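### 3.2 Packaging kept in the home

Of the 186 households in the Clevden sample, most kept some cardboard past the first week. Shoe boxes lasted longest. Ansari and Ocampo found much the same in Puncombe, tho their diary period was shorter (16 days) and took in the July school holidays -- not ideal for comparison.

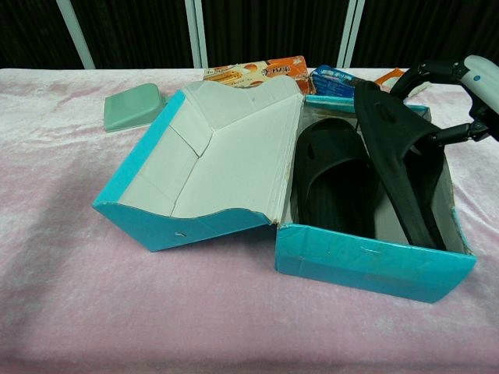
Reuse was coded from diaries only. Three categories: storage, mailing, kids' craft. Anything else went to "other", which got too big and was split after Hassanpour's recode. Diaries with fewer than 3 entries dropped. Council kerbside weights were no help here, as the recycling bins are weighed by truck and not by street.

Food cartons behave diffrently. Flattened and in the bin within a day or two, grease or no grease. Respondents gave colour and print as reasons for keeping a box but hardly ever for keeping a biscuit packet. Golestani's argument about sturdiness probably covers it -- see Section 5.

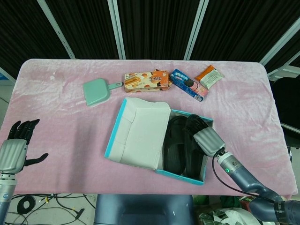 **Figure 2.** Open shoe box and snack packaging on pink fabric.

Storage was the largest category in both towns. Mailing next, mostly parcels to family interstate.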